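Plultden Forum > Simulation > Cell setup and upkeep

Thread: Gripper stops short over the box after I rebuilt the table cell

brackenfold
3 September 2023
I look after a small simulated table cell at Gumerport. It has one arm at the side of a white table and a handful of household props. We use it to try out pick plans before they go near the real bench. It ran well enough until June, when I rebuilt the scene in the current Plultden release and brought the props in again from the Brivomness pack.

Since the rebuild the arm goes to its pre-grasp over the box, starts down, then stalls and buzzes. The wrist shakes a little, the controller never reports that it has arrived, and the run times out. The target is 10 mm above the lid. Free moves over the empty part of the table are fine.

What I have done so far:

Reloaded the arm from a clean copy.
Reset the joint gains to the values in the old scene file.
Checked that the table top is at the height the planner thinks it is.
Turned the lamp off as a collision object, in case the forearm was catching it. No change.

I would like to fix the cell properly and not hide the fault with a looser tolerance. Where would you look next?

coldchisel
Gains. If it buzzes, it's gains. The old values were tuned against the old solver and you've put them into a new one. Halve the stiffness on the wrist joints and see if it settles.

brackenfold
Tried that this morning. The buzz gets slower and the arm sags, but it still stops in the same place.

coldchisel
Then go lower on the stiffness and put more damping in. Stopping in the same place doesn't rule it out.

hobnail
I'd say it nearly does. If the gains were wrong, you would see it wandering or ringing on the free moves too, and those are fine. Stopping at one height over one object is contact. Something is touching that you can't see touching.

Can you put up a couple of renders with the arm over the box? And say how the fingers are set. Open, closed, part way?

brackenfold
Fingers are commanded fully open, 85 mm in my config. Nothing is in the grasp at that stage. Renders below.
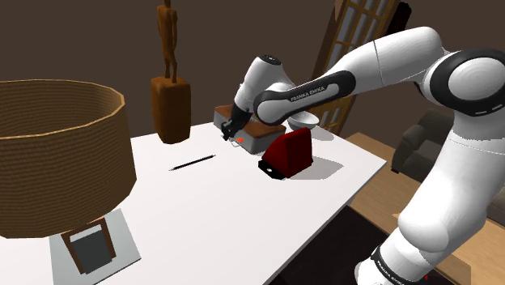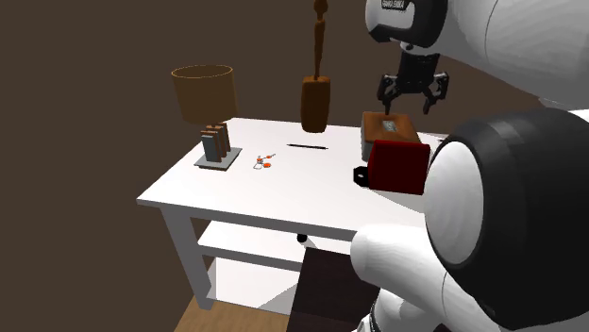 Same cell in both, grey box with the brown top, dark red piece standing next to it. The visual meshes are all I had switched on. I'll turn on the collision shapes tonight, but the overlay has been slow on this machine, so it may be tomorrow before I have anything worth showing.

The planner is not told about the pen or the small bits on the table. Only the box, the red piece, the bowl, the statue and the lamp are in its list.

hobnail
My money is on the red piece. It stands a good deal taller than the box and it's right beside it. If the importer has put a convex hull or, worse, a plain bounding box on it, then that sloping side is filled in and the collision shape sticks out into air. With the fingers wide open you'd have one side of the gripper leaning on something that isn't drawn.

Check what approximation each prop got. In the old importer you chose it per object. In the new one there's a default and it applies to everything unless you say otherwise.

tarpaulin
Seconding the collision shapes, but I'd look at the box first. The Brivomness containers are modelled with the lid as a separate part. If both parts got their own rigid body, the lid may be sitting slightly inside the base and the solver is trying to push them apart. That shakes by itself, arm or no arm.

Easy check: park the arm at home, run the scene and log the velocity of the box. It should go to zero and stay there.

coldchisel
Nothing in that explains why the arm sagged when the gains came down but stopped at the same height.

hobnail
It does, though. It sagged onto the thing it was already resting on.

coldchisel
Fair. I still wouldn't carry gains over between solvers.

brackenfold
No argument there, I'll retune once the stall is gone. I don't want to change two things at once.

Ran tarpaulin's check. With the arm at home the box is dead still, and so is the bowl. The lid and base are merged into one body in my scene. So it isn't the box shaking itself.

tarpaulin
Good, cross that off.

saltmarsh
Slightly different question. Why is the red piece so near the box at all? If this is for trying out pick plans, you could slide it along the table towards the sofa side and be done. We keep a clear ring around anything we pick.

brackenfold
The layout is copied from the real bench and the clutter is on purpose. If I tidy the table the test stops being useful to us. I might move it for one run as a diagnosis, then put it back.

saltmarsh
Understood. I'd still argue for having a tidy version saved as well. When the cluttered one fails you run the tidy one, and you know straight away whether the arm or the layout is to blame.

hobnail
Yes, do keep one. We call ours the bare table and it gets run before anything else after an update.

brackenfold
Collision overlay finally loaded. Findings:

The red piece has a bounding box on it. The slope is filled in completely, right up to the top edge, and that puts it under the gripper on the way down.

The statue has one as well, so the space beside the figure is solid all the way up from the pedestal. That would have caught me sooner or later.

The bowl is a convex hull, which means it has a lid as far as physics is concerned. Any drop into the bowl would have landed on nothing.

The lamp is a bounding box too, but the arm never goes near it.

Then I moved the red piece well away for one run. The arm came down, stopped at target and reported arrival. Put it back, stalled again.

hobnail
There you are. For the red piece a convex hull will do, it follows the slope. For the statue and the bowl use convex decomposition. Don't go to full triangle meshes for anything that has to move, it will either refuse or run like treacle.

After that, look at the contact offset. The default pads every shape, so two objects close together can start pushing before they meet. For table-sized props I set it to 3 mm.

coldchisel
I'd leave the offset alone. Make it small and fast moves can go straight through thin parts. The fingers are thin parts. You'll swap a stall for a gripper with one finger inside the box.

hobnail
Depends on the time step. I've had no trouble with it at the speeds people use near a table.

coldchisel
And I have, on a Demirtaş cell with a quick approach. It looked fine for days and then it didn't. If you do lower it, slow down the last part of the approach and watch the finger tips.

brackenfold
I'll do the shapes first and only touch the offset if I need to.

brackenfold
Update. Hull on the red piece, decomposition on the statue and the bowl, lamp left as it was. Offset still at default. I ran a batch of 80 with small changes to the start pose. No stalls and no timeouts. A few runs brush the red piece with the outside of a finger, but that happens on the real bench too and the planner needs to cope with it.

Still a faint buzz at the wrist when the arm holds position, so coldchisel was right that the gains want doing. It was being drowned out by the other fault.

coldchisel
Start at the wrist and work back to the base. Change one joint at a time, hold for a while, log the error. Write the old values in the scene file as a comment so you can get back to them.

tarpaulin
Also pin the import settings in the scene file if you haven't. Otherwise the next time somebody refreshes the Brivomness props you get the defaults again.

brackenfold
Not done yet. Is that per prop, or is there one block for the whole scene?

tarpaulin
Per prop. There is a scene block but it only sets the default, and a refresh resets it. Put the approximation on each object under its physics entry, then refresh one prop on purpose and check that it sticks.

brackenfold
Did the bowl as a trial, refreshed it, and the setting held. Doing the rest now. I've saved a bare table version next to the cluttered one as well. I'll post the new wrist gains when I have them.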